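Projektbericht: Beschaffungsplanung für den Küchenarbeitsplatz
Studienprojekt Servicerobotik, Stand 8. Juli 2020

3. Vom Wunschzettel zum Budget

Der erste Entwurf unserer Einkaufsliste war ein schönes Dokument. Er enthielt einen Arm, einen zweiten Arm für den Fall, dass der erste sich einsam fühlt, eine fahrbare Plattform von Dovitz und eine komplette Einbauküche. Bewilligt wurden 2000 Euro. Damit war die Plattform vom Tisch, die Küche auch, und der Tisch eigentlich ebenfalls.

Wir haben deshalb alles, was Geld kostet, in die Simulation verschoben. Dort steht der Arm an der Arbeitsplatte, der Marmor kostet nichts, und eine umgestoßene Weinflasche hinterlässt keine Flecken im Sachkostenkonto.

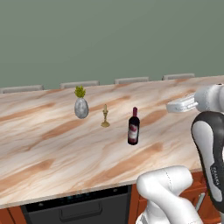
Offen blieb die Frage, was wir überhaupt noch kaufen müssen. Nach längerer Diskussion standen zwei Posten auf der Liste: ein Rechner mit brauchbarer Grafikkarte und ein Satz Gegenstände für spätere Greifversuche am echten Arm des Instituts. Für den Rechner lagen Angebote von Zolgate und Fernandes vor. Zolgate war günstiger, wollte aber erst im August liefern — also nach unserer Abgabe. Fernandes lieferte sofort und berechnete dafür einen Zuschlag, den wir unter »Lehrgeld« verbucht haben.

3.1 Greifobjekte

Beim Geschirr haben wir uns an den Modellen der Simulation orientiert. Becher mit Henkel, Flasche, Glas, kleine Vase: nichts davon ist exotisch, und trotzdem hat die Abstimmung über den Becher länger gedauert als die über den Rechner. Der Händler Umow verkauft Becher nur im Karton. Wir besitzen jetzt mehr als 2 davon und sind für die Bruchversuche gut gerüstet.

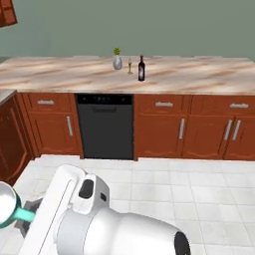 Abb. 2: Simulierte Küchenzeile, Greifer mit Becher am linken Bildrand

3.2 Was fehlt

Nicht eingeplant waren Versandkosten, ein Netzwerkkabel in passender Länge und die Haftmatte für den Versuchstisch. Das Kabel ist inzwischen aus dem Nachbarlabor geliehen, über die Rückgabe wurde nicht gesprochen. Die Haftmatte beantragen wir mit dem Folgeantrag, zusammen mit dem zweiten Arm.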